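Drorura Completes First Collection Round of Two-Handed Tabletop Demonstrations

Caltdale, 2020-11-17 – Drorura today announced the completion of the first collection round for Ivier, its program for training manipulation policies from human demonstrations. The round produced 1324 accepted episodes across 50 tabletop tasks. Work was carried out at the company's Caltdale site.

Ivier episodes are recorded without a robot arm. An operator holds one gripper in each hand and performs the task directly on the table. Marker cubes mounted on the grippers carry black-and-white square patterns, which are used to recover the position and orientation of each tool over the course of an episode. The resulting paths are then converted to arm motions in software.

Tasks in the first round use small everyday articles, including cups, lids and pens. Operators work seated at a white table with few objects on it at any one time. Each episode is limited to 30 seconds. Start positions are changed between episodes according to a printed schedule, and an operator who loses hold of an object continues to the end of the task where possible. Such episodes are kept and labeled separately.
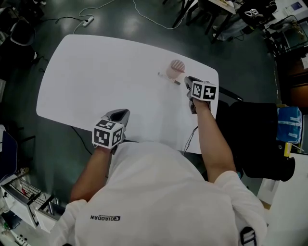

Acceptance and review

Every recording passes two checks before it enters the training set. The first is automatic and rejects episodes in which either marker cube is lost for longer than the permitted interval. The second is a manual review of start state, end state and task label. A total of 284 episodes were rejected in the first round and are not included in the accepted figure. The most frequent cause was one hand passing over the other and hiding a cube from the camera.

Drorura has revised the operator instructions in response. For tasks that require crossing the hands, operators are now asked to keep the marker cubes facing upward and to pause briefly before the crossing. The revised instructions also set a fixed resting position for both grippers at the start and end of each episode.

Next round

A second round will begin in February at the Londoño site. It will use the same grippers and file format, with tasks extended to folding cloth and sorting cutlery. Episodes from both sites will be reviewed at Caltdale under a single set of acceptance rules.

Training on the first-round data is under way. Drorura will publish task success rates after evaluation on arm hardware is complete. No release date for the data has been set.

About Drorura

Drorura develops data collection tools and control software for two-armed manipulation. The company has offices in Caltdale and Londoño.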